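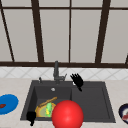
A wide window with dark brown bars above a band of white tiles set in a diamond pattern.

Saturday, December 27, 2025

Residents of Tisteck who have been putting up with draughty kitchens and rattling panes for longer than they care to remember will be able to borrow help, tools and a good deal of friendly advice from the new year, when the town's window repair scheme opens its doors in the old seed shop on Fiden Lane.

The scheme has grown out of a run of summer workshops led by Dilruba Khondokar, a joiner whose family firm, Khondokar Joinery, has been mending sashes and hanging doors in the town since her father set up his bench behind the bakery. She had expected a handful of people at the first session in July, most of them (she admits) friends who felt they ought to come. The room filled up, the tea ran out and she found herself explaining putty to people sitting on the stairs.

"I thought we would do one evening and that would be that," she said. "But people kept stopping me in the street to tell me about their windows. I had a lady follow me round the greengrocer's with a bit of sash cord in her handbag. You can't say no to that, can you?"

Tisteck has more old windows than most towns of its size, and they are looked after rather unevenly. The terraces that climb up from the river were built for mill families, and many still have their first frames, painted over so often that the sashes have stuck fast. Higher up the hill the houses are newer, but the wind is stronger, and it is there that the complaints about cold kitchens are loudest. A kitchen window has a hard life of it anyway, with steam on one side and weather on the other, and it is usually the bottom rail that suffers first.

Under the scheme, any household in the town can book a visit from one of the four people Ms Khondokar has trained over the autumn. They will look at up to six windows in a single visit, tell the householder plainly what needs doing now and what can wait until spring, and leave behind a written note. Small jobs such as easing a stuck sash, fitting brush strips or running a new line of putty can be done on the spot. Larger repairs will be passed to local tradespeople, and householders are free to choose whoever they like.

There is a tool library too, which may well turn out to be the most popular part of the whole business. Scrapers, putty knives, clamps and a pair of sturdy trestles can be taken home for two weeks at a time. The heat guns will only be lent to people who have come along to a safety evening first, as old paint can contain lead and needs to be treated with respect. Ms Khondokar is very firm on this point and said so more than once.

The visits are free for pensioners and for anyone receiving help with their heating. Everybody else is asked to pay what they can towards the cost of materials. The Ninivex Fund, a small local charity that usually supports allotments and playgrounds, has agreed to pay the rent on the shop for the first year, and the former owners have thrown in the long counter, the shelving and a very large number of empty seed drawers, which are already being filled with screws, hinges and sash fasteners sorted by size.

Among those who came to the summer workshops was retired bus driver Alan, who lives on Weir Terrace and preferred not to give his surname in case his neighbours all came round asking for help. He had lived with a back bedroom window that would not open for the whole of his marriage. It took him three evenings to free it, with a lot of patience and some language he would not repeat to a newspaper, and he now opens it every morning whether the weather calls for it or not.

"My wife says it's freezing," he said. "I tell her it's fresh."

Not every window can be saved, of course, and the scheme will not pretend otherwise. Where the timber has gone too far, visitors will say so, and the shop will keep a folder of information on new frames, secondary glazing and the rules for houses in the conservation area, which have caught out a fair few people over the years. Anyone living in the streets below the church is advised to check with the council before changing the look of a window at the front of the house.

For those who would simply like to make it through the cold months in a bit more comfort, Ms Khondokar had some plain advice to be going on with. Wipe the sill dry in the morning if there has been condensation, keep the little drainage groove underneath clear of paint and cobwebs, and draw the curtains at dusk – but leave a window open a crack while the pans are boiling. A candle stub rubbed along the runners will often help a stiff sash, and costs next to nothing.

The shop will open on Tuesday and Thursday afternoons to begin with, with a Saturday morning added if enough people ask for it. Bookings for visits can be made in person at the counter or by leaving a note through the door, and a sheet for the first safety evening is already pinned up inside the porch. Anyone with spare tools in decent order, or old window furniture sitting in a biscuit tin in the shed, is warmly invited to bring it along – brass catches are especially wanted.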